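Budget for the bench before you budget for the arm

Every May, when the equipment requests come round at Drurkcombe, I find myself having the same friendly argument, and I have it with people I like very much, so I thought I'd write it down and save us all some breath. A request for a robot arm arrives with the price of a robot arm on it. Very tidy, one line, a quote from Ragnarsson stapled behind. And then we spend the rest of the year paying for everything the arm stands on, plugs into and picks up.

I don't blame the people who write the requests. The arm is the exciting bit (I still get a little flutter when one comes out of its crate, and I've been at this a good while) and the catalogue encourages you to think of it as the whole purchase. But our Pustlow bench taught me otherwise. We had $700 put aside for what the form calls sundries, and $660 of it went on cable, ties, brackets and a second power strip before anyone had programmed a single move. The remainder bought tape and a roll of paper, and I'd defend those two as the best value on the whole ledger. Colleagues at Rarnomside tell me their sundries line was gone in eight days, so we were doing rather well.

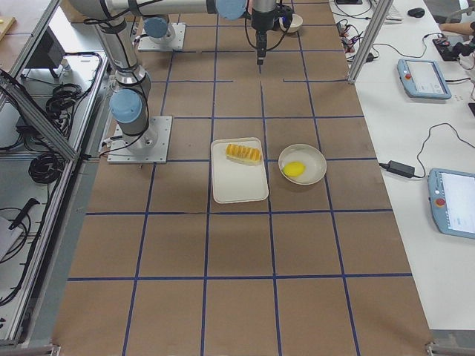 Two arms, one papered and taped table, and the teach pendants on the desk alongside.

What I'd like to see on next year's form is a second page. Ask how much floor the table needs, where the controllers and pendants will live, who is going to tidy the cabling and how many hours of their wages that means. Put in a bit for bowls and trays and things to practise on, and let people buy them at the ordinary shops without a purchase order. I'd also hold back a decent share of the money until the bench has been running for a term – you learn a great deal about what you need once you've stood beside it for a few weeks, and it's a miserable thing to learn it with an empty account.

I know a longer form is nobody's favourite colour of paper. Still, requests close on Thu 29 July, and I'd be glad to sit down with anyone who wants a hand filling theirs in.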